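Côté logiciel : le planificateur apprend à se méfier des câbles
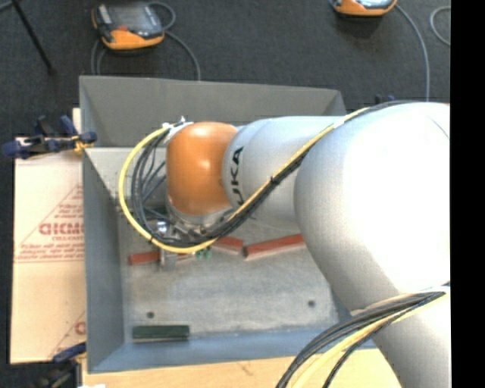

Le bras au-dessus du bac, doigt de pince contre un bloc rouge. La boucle jaune passe autour du poignet orange.

Au printemps dernier, l'équipe Prollance avait annoncé un module de planification « quasiment terminé ». Nous sommes en mars, il l'est toujours. La version 41 est néanmoins en service sur la cellule de tri, et elle corrige le défaut dont tout l'étage avait fini par entendre parler : le planificateur considérait le bras comme un bel objet lisse, tel qu'il figure dans la documentation, c'est-à-dire nu.

Or un bras qui travaille porte ses câbles à l'extérieur, et ces câbles ont leur propre idée de la trajectoire la plus courte. Le modèle de collision les ignorait. Il proposait donc des rotations du poignet irréprochables sur le plan mathématique, que l'opérateur interrompait à la main avec un soupir désormais bien rodé.

Ruth Inga a repris le problème par le bas. Au lieu de simuler chaque brin (essai tenté, ventilateurs du serveur à l'appui), elle enveloppe le faisceau dans un chapelet de capsules dont le rayon grossit avec l'angle du poignet. C'est laid, c'est pessimiste, et ça se calcule vite. Sur les 2898 requêtes rejouées depuis les journaux, le nouveau modèle en refuse 31 que l'ancien acceptait sans sourciller. Les 31 ont été relues une par une. Deux refus sont exagérés et le resteront jusqu'à nouvel ordre.

La perception, elle, a hérité du problème inverse. Vu d'en haut, un bloc qui passe sous la boucle ressort en deux morceaux, et Hukivix, notre module de segmentation, y voyait volontiers deux pièces à saisir. Il recolle maintenant les fragments de même teinte et de même orientation avant de proposer une prise. Quand il hésite, il demande au bras de se dégager et regarde une seconde fois, ce que n'importe quel humain aurait fait d'emblée, mais les humains n'ont pas à passer la revue de code.

Reste la question des parois inclinées du bac. La marge de sécurité y est toujours fixée en dur dans un fichier que personne ne revendique, avec le commentaire « provisoire ». Vlachou a promis de l'extraire dans la configuration. Nous avons noté la promesse.

Pour celles et ceux qui veulent rejouer les journaux chez eux : prendre la branche wuvden, régler le budget de planification sur 2000 itérations et ne pas toucher à l'option « lissage agressif ». Elle porte bien son nom. Les retours se font dans le ticket habituel, de préférence avec le journal joint et sans majuscules.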